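Hunow Charge Log

README for the July 15, 2024 release

Hunow is a set of charging and trip records from small electric cars used on everyday roads. It was put together to help people compare the range shown on the dashboard with the distance a car covers before it is plugged in again. The files are plain CSV and can be opened in any spreadsheet program.

What is in the folder

trips.csv has one row per trip, with distance, start and end charge, outside temperature and average speed.
charges.csv has one row per charging session, with the type of socket, the energy drawn from the wall and the time taken.
cars.csv lists the cars by number, with model year, battery size and tyre type.
notes.txt holds remarks typed in by drivers. Spelling has been left alone.

Distances are in miles and temperatures in Celsius. Energy is in kilowatt-hours. Charge is given as a whole number from 0 to 100. An empty cell means the value was not recorded, and a zero is a real zero.
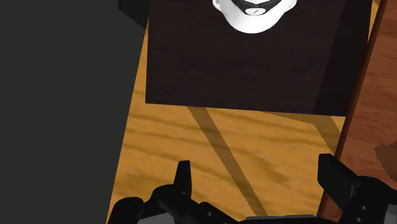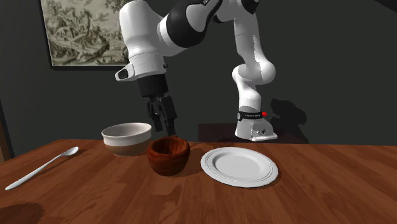
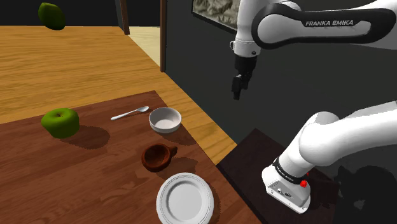

Simulated views, all from one place. The second and third show the white robot arm.

How the records were made

Each car carried a Saltik logger plugged into the diagnostic port. The logger wakes when the car is switched on and writes a line every 5 seconds. These lines were joined into trips afterwards. A stop of less than 4 minutes does not end a trip, so a quick visit to a shop will usually be counted as part of the same drive.

Charging figures come from the wall unit where there was one. Sessions on a household socket were read from a plug-in meter and are marked "meter" in the source column. Public chargers are marked "public", and their energy figures are copied from the receipt.

Known problems

Cars in the Zavala group were logged with an older version of the software that rounds speed down to the nearest whole number. Average speeds for that group are a little low.

The clock on one Sadimetti car was an hour out until it was reset. Its times have been corrected in trips.csv but not in charges.csv.

Trips shorter than a mile are kept, but efficiency worked out from them is not reliable. Heater use is missing for around 90 trips. Please filter on the heater column before comparing winter and summer driving.

Use

The data may be copied and changed for any purpose, provided Hunow is named as the source. Home addresses and GPS tracks were removed before release and are not available on request.

The next version is planned for September and will add tyre pressures. Column names will stay the same.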